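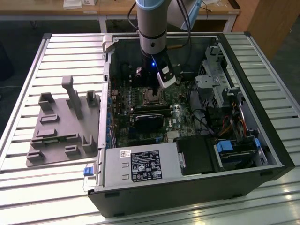
¿Qué parte del software da más guerra cuando un robot desmonta ordenadores? La que decide qué hacer cuando la pieza no está donde el plano dice que está, es decir, casi toda.

Con esa pregunta y esa respuesta me recibió Celeste Rebelo en Porkodard, antes incluso de ofrecerme café. Lo menciono porque el café tampoco estaba donde decía el plano.

Tiempo de lectura: 5 minutos

Llegué una mañana de mayo, a las diez, con la acreditación mal impresa y una idea bastante romántica de lo que es un laboratorio de desmontaje automático. Me imaginaba brazos veloces y cajas de piezas llenándose a buen ritmo. Pasé buena parte de la visita mirando a cuatro adultos leer registros en un monitor. No es una queja: los registros estaban mejor escritos que muchas novelas que he terminado.

El trabajo del grupo consiste en abrir ordenadores de sobremesa retirados y sacarles lo aprovechable. Sobre una mesa de lamas metálicas tienen la caja tumbada y abierta, y el brazo baja hasta el zócalo del procesador con una pinza negra. Junto a la caja hay una placa gris con soportes de varias formas. Para el software todo eso es una escena con objetos, poses y una cantidad variable de mentiras.

Las mentiras, me explicó Tâm Chu, las cuenta sobre todo el metal. Tâm lleva la percepción y habla de los reflejos como otros hablan de un cuñado. El módulo de visión, que se llama Flurkden por motivos que se perdieron con el primer becario, recibe una nube de puntos y tiene que devolver la posición del zócalo con su incertidumbre. Lo de la incertidumbre lo repitió tres veces. Una chapa brillante puede generar una superficie estupenda, lisa, bien iluminada, flotando donde solo hay aire. Si el módulo la da por buena, el planificador rodea con enorme elegancia un obstáculo inexistente.

—¿Y si es al revés? —pregunté.

—Al revés suena —dijo Tâm.

La planificación corre a cargo de Hạnh Đoàn, que me enseñó en pantalla el árbol de tareas. Yo esperaba un diagrama de flujo y me encontré algo parecido a un árbol genealógico con divorcios. Cada acción tiene precondiciones: no se tira de nada que siga sujeto, no se entra en una zona por la que pasa un cable, no se suelta una pieza sin un destino libre. Los cables son el punto flaco. Un soporte metálico es un sólido y tiene la cortesía de quedarse quieto; un mazo de cables es, según el planificador, un volumen inflado con un margen de 14 milímetros alrededor. Con ese margen, media caja queda prohibida. Sin él, el brazo se engancha. Hạnh lleva meses negociando con ese número y reconoce que hay días en que gana el número.

Para no calcular todo desde cero guardan una biblioteca de trayectorias previas, 981 cuando yo estuve, que sirven de punto de partida. Pregunté cuántas se usan de verdad. Hubo un silencio y alguien cambió de pestaña.

Lo que más me gustó fue Detent, la capa de control por contacto. La escribió Oanh Cao y es lo primero que entendí sin que me lo dibujaran. Cuando la pinza se acerca al zócalo, la visión deja de mandar, en parte porque la propia herramienta tapa lo que habría que ver. A partir de ahí manda la fuerza. Detent baja despacio, busca el contacto, cede un poco, corrige de lado y vuelve a empujar. Es lo que hace cualquiera buscando la cerradura a oscuras, solo que con un fichero de configuración de 68 parámetros. Oanh asegura que los importantes son seis. Le pedí que me los señalara y señaló nueve.

Hubo demostración, claro. El primer intento se detuvo a media bajada: el estimador había perdido confianza y el sistema, muy educado, pidió permiso para seguir. Kha Khúc, que se ocupa de las herramientas de depuración, se alegró de forma poco disimulada, porque eso le permitía enseñar Ninh. Ninh graba todo lo que pasa por el bus de mensajes y lo reproduce después a la velocidad que uno quiera, con la nube de puntos, las fuerzas y el estado del árbol en la misma línea de tiempo. Retrocedimos hasta el momento exacto de la duda. Había una marca de tiempo vieja: el planificador estaba mirando un fotograma caducado. Kha lo encontró en menos de lo que yo tardo en encontrar las gafas.

El segundo intento llegó a contacto. El tercero también, y además en el sitio previsto, lo que provocó un murmullo de satisfacción que en otro gremio habría sido un abrazo. El ciclo completo de aproximación y contacto duró casi 30 segundos. Una persona lo hace en dos, me apresuré a comentar, con esa delicadeza que me caracteriza. Celeste contestó que sí, y que esa persona tampoco deja escrito por qué dudó.

Pregunté también por el aprendizaje automático, más que nada para no volver a la redacción sin haberlo hecho. Lo usan para reconocer piezas y proponer puntos de agarre. La secuencia de desmontaje sigue siendo simbólica porque quieren poder discutir con ella, y a juzgar por el tono de Hạnh, discuten bastante. Lo siguiente en la lista es que el árbol se replanifique solo cuando aparece un modelo de caja desconocido; ahora mismo alguien tiene que describirlo a mano en un fichero de texto, sangrado con espacios. Un tabulador mal puesto les costó una tarde entera. No quisieron decirme quién lo puso, aunque Kha miraba mucho al suelo.

Me fui a la una y cuarto con un adhesivo de Detent y el compromiso de volver cuando funcione lo de los cables. No me dieron mes.

Contacto con la redacción | © Todos los derechos reservados | Volver arriba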